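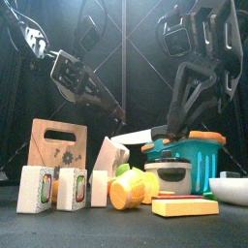
Brirneo Student Robotics Club, Manipulation Group

README for the play kitchen set, second release

This folder holds the recordings and notes from our two-arm tabletop project. It was put together by club members over two semesters as the main project for the manipulation group. If you are new to the club, read this file before opening the recordings or running anything on the bench.

What is in the folder

There are 117 episodes. Each one is a single attempt at a single task, recorded while a club member drove both arms from the leader handles. The episodes are split across 14 tasks. Some tasks have many more attempts than others, mostly due to who was on the bench that week and what they wanted to practice.

episodes/ has the recordings, one subfolder per attempt
tasks.txt has the task names and the one-sentence instruction for each
notes/ has the operator notes, typed up from the paper log
splits/ has the train and test lists we used for the June demo
tools/ has the playback script and the checker

Each episode subfolder contains the joint positions for both arms, the gripper openings, the wrist camera video from each arm, the overview video, and a short text file with the task name, the operator's initials and the result. Result is one of: done, partial, dropped, stopped.

The setup

Two arms share one table with a dark gray top and a black backdrop behind it. Each wrist has its own camera. The arms are called left and right as they appear in the overview video, and the same names are used in every file. Do not swap them in your own code. We did this in the first release and it took a week to sort out.

The joint data is logged by Drirkum, the club's own recording program. It is kept in a separate repository and you need version 3 or later to read these files.

Objects

Everything on the table is a toy or a household item of about toy size, except the knife. The set includes a rice cooker with a black lid, a teal basket with an orange rim, bread-like pieces that go in the basket, a yellow citrus-like slice, a cylinder in orange and yellow that we list as "corn", a white bowl, a pale yellow sponge-like block, and several white blocks, two of which have a colorful picture on them. The light wooden board with the gear and screw icons stays at the back left in most episodes. It is listed in tasks.txt as "board" and is never the target of a task.

Object positions are not fixed. Operators were told to move things between attempts and to leave some clutter in. Small pieces are often partly hidden behind larger ones. If you are training a detector on the overview video, expect this.

The knife tasks

Three of the 14 tasks use the kitchen knife with the long white blade. In all of them the right arm holds the knife by its dark gray handle and the left arm works near the target. These were the hardest to record and have the most "stopped" results.

Rules for anyone recording more of them:

1. Two people at the bench, one driving and one at the stop button.
2. Hands off the table while either gripper is closed on the knife.
3. Load the knife with the arms paused, handle toward the gripper.
4. If the knife slips or turns in the fingers, stop the episode and mark it "stopped". Do not try to regrip it in the air.
5. The knife goes back in the drawer at the end of the session.

Yichen Lü signs off new operators on the knife tasks. Ask well before you want to record.

Splits

The test split has 39 episodes and the train split has the rest. We split by session, so attempts from the same sitting are never on both sides. If you add episodes, put them in train and leave the test list alone. Results posted on the club page all use this test list and we want them to stay comparable.

Playback

Run the playback script from the tools folder with the episode number. It shows the three videos side by side with the gripper openings underneath. Space pauses, the arrow keys step one frame. On the older lab machines the overview video can lag behind the wrist videos. The saved timestamps are correct, the problem is in the player.

Known problems

In 10 episodes the left gripper opening was not logged. They are listed in notes/missing_gripper.txt. The video for these is fine.

The crumpled white item is called "paper" in some notes and "white thing" in others. We have not cleaned this up.

Operator initials NE and EN are the same person.

One task was renamed halfway through the fall, from "clear the front" to "move front items back". The checker accepts both.

Adding episodes

Use a new branch, run the checker, and type up your paper log entry before you ask for a merge. Do not delete failed attempts. The dropped and partial ones are used by the Estedard project team, who are working on detecting when a grasp has gone wrong.

Use outside the club

Other student groups may use the recordings for class work. Put the club's name and the release number in your report. For anything else, write to the manipulation group through the contact form on the club page.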